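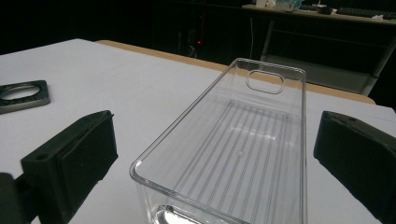
Clear ridged tray with finger hole, on a white tabletop.

Clear Trays and Drawer Organizers: Frequently Asked Questions

These are the questions we get most often at the Guteo shop in Todorstead about clear plastic trays for drawers, desks and shelves. Updated 04/08/2026.

What size tray do I need?

Measure the inside of the drawer, not the front. Take the width at the back as well as the front, as older drawers are often out of square. Then measure the height from the drawer floor to the underside of whatever sits over it. Leave a quarter inch of slack on each side so you can get the tray out again.

For an open shelf or a desk, the depth matters most. A long tray should sit fully on the shelf with nothing hanging over the front.

What are the ridges on the bottom for?

They stiffen the base and keep small things slightly raised, so a paper clip or a flat card is easier to pick up. Crumbs and dust end up in the grooves. If you want a flat base, cut a piece of shelf liner to fit and lay it over the ridges.

Why is there a hole in one end?

The hole is for a finger. Put the tray on the shelf with the hole facing you and use it to pull the tray forward. If you turn it the other way, things look a little tidier from the front, but you lose the use of it. Small items such as pins can fall through if the tray is overfilled.

How do I work out a layout before I buy?

Put a board or a big sheet of paper on a table and mark the inside measurements of the drawer on it. Set out whatever trays you already own, then move them until they fit inside the lines. Work on the longest one first. The short ones can go in whatever space is left.
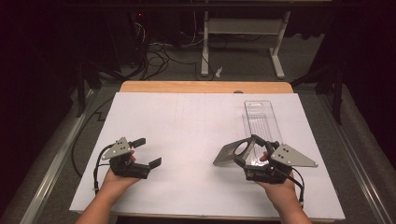 If you have no trays to hand, cut some out of cardboard at the listed outside sizes. Use the outside size for this and the inside size when you are checking whether something will fit in the tray. Both are given on the product label.

Can I cut a tray down to fit?

We don't recommend it. Rigid clear plastic tends to crack along the cut, and the edge is sharp. It is better to go down one size and fill the gap with a narrow tray. We will not take back a tray that has been cut.

Which line should I choose, Zimetti or Mandagi?

Zimetti trays are narrow and come in fixed lengths. They suit pens, cutlery and long tools. Mandagi trays are wider and have matching lids, so they can be stacked. The two lines are not the same height. You can mix them in one drawer, but they will not stack on each other.

How much weight can they take?

The narrow trays are fine with ordinary desk and kitchen items, up to some 20 ounces when lifted by one end. For anything heavier, lift from underneath with both hands. Do not carry a full tray by the finger hole.

Can I keep my phone in one?

Yes, if it fits flat. Check the size with the case on, as most cases add more than people expect. We would keep a phone in a tray of its own, away from keys and coins. 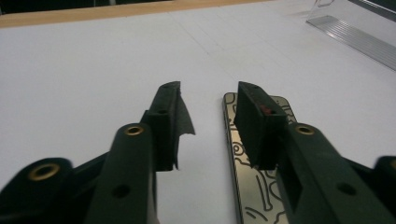 A tray used this way is best left on top of the desk and not in a drawer, where you may not hear the phone. If you charge it there, run the cable over the rim. Do not drill a hole for the cable.

How do I clean them?

Wash by hand in warm water with a drop of dish soap. A soft toothbrush gets into the grooves. Rinse and let the tray drain upside down on a towel. Paper towels can leave fine scratches that show up on clear plastic. No dishwasher, no window cleaner with ammonia.

How do I get a sticky label off?

Soak the label in warm soapy water for 20 minutes and roll it off with your thumb. Rub what is left with a little cooking oil on a cloth, then wash the tray again.

My tray slides around in the drawer. What can I do?

Put non-slip liner under it, or a small dot of removable putty at each corner. Check that the drawer floor is clean first.

Can I return a tray?

Unused trays can be returned within 82 days with the receipt. Bring them to the counter or ask for return form 262 when you write to us. Trays bought in the February clearance can be exchanged but not refunded.

Do you sell single trays?

Yes. All narrow sizes are sold singly. The item number for the replacement liner is 1653, and it is sold by the roll.

This site uses cookies to remember your cart and preferences. By continuing to browse you accept our cookie policy. Accept | Settings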